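March
Posted by the author in House and Money

Clearing out before the move to Povstead

We get the keys in five weeks, so most evenings now go on sorting. The new place has two bedrooms fewer than this one and no loft worth the name. I have moved house four times as an adult and each time I paid to carry things I then never unpacked. I am trying to do it properly this time, and a couple of people asked me to write down how, so these are my notes so far.

The quotes

I had three firms round. The cheapest came in at 3267 pounds and the dearest at 3960, both for the same day and the same contents, packing included. The third, Landus, quoted by the van load and would not give a fixed figure until they had seen the garage. Their surveyor was the only one who opened cupboards. He told me the garage alone would fill a third of a van, which was enough to get me started on it that Saturday.

If you are getting quotes, ask whether dismantling beds is in the price. Two of mine had left it out. Ask about parking as well. Our road needs a suspension and the council wants ten working days' notice.

The garage

I did this first and I would do it first again. Hardly anything in there has feelings attached to it. Old paint went to the tip, where you now have to book a slot. The lawnmower went to a neighbour. I kept one toolbox and the good ladder. There were two bikes nobody had ridden for years and I sold both online, one for 57 pounds and the other for a bit less after some haggling over a buckled wheel.

I had been dreading it and it took a day and a half.

Paper

Paper took longer than anything else. I had bank statements going back to an account that no longer exists. I kept the last six years of anything to do with tax, plus certificates, wills, the deeds and the pension letters, and shredded the rest. The shredder is a small Zerkico and it cuts out when it gets hot, so I fed it for ten minutes, did something else, and came back. Manuals went in the recycling. They are nearly all online now.

Small things

I left the drawers and the dressing table until I was used to making decisions. Small things are slow. A wardrobe is one choice and a drawer is fifty. My rule was to do one container at a time, tip nothing out on the floor, and put back only what I would wear or use this year. Jewellery I did on the bed with the door shut. Most of mine is beads and none of it is worth insuring, but I like it, so it got a box and the broken clasps got thrown out.

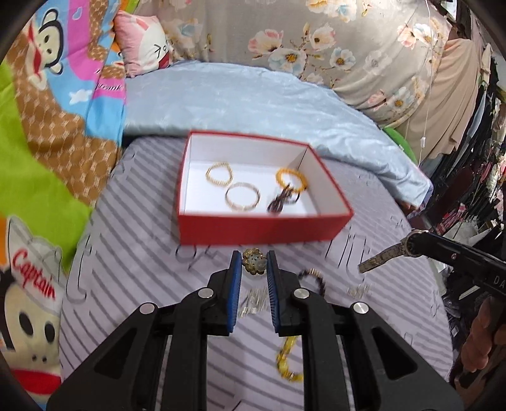 Books

I had been putting these off. I got rid of a good half. The charity shop in town will only take two bags at a visit, so I made it part of the weekly shop. Cookery books were easier than I thought, as I only cook from three of them. Novels I kept if I could imagine reading them again. I was stricter with travel guides, most of which list restaurants that have long since shut.

Pack books in small boxes. I ignored this last time and the bottom went out of one on the stairs.

Furniture

The big sofa will not go round the turn in the new hall. I measured it twice. We have ordered a smaller one, and the old one is going to a furniture reuse charity who collect for free as long as the fire label is still attached. Check yours before you ring them. The bookcase in the back room came apart more easily than it went together, and I have taped the screws in a bag to the back panel.

We bought one new thing for the move, a chest of drawers for 269 pounds, and it is being delivered straight to the new address.

Still to do: the airing cupboard, the freezer, and the shelf above the boiler that I have not looked at since we moved in. I will write again once we are there.

Comments

moorhen_lane: Which council makes you wait ten days for parking? Ours was five. Useful post though, thank you.

Pat in the north: Take photos of the meter readings at both ends. We had four months of arguing over gas.

tilly2: Did you go with Landus in the end? We've got them coming next week.

Reply from the author: Yes. They came in between the other two once they'd seen the garage cleared.

greenbucket: Start eating the freezer now. We had fish fingers five nights running.

Contact | Copyright, all posts the author's own | Back to top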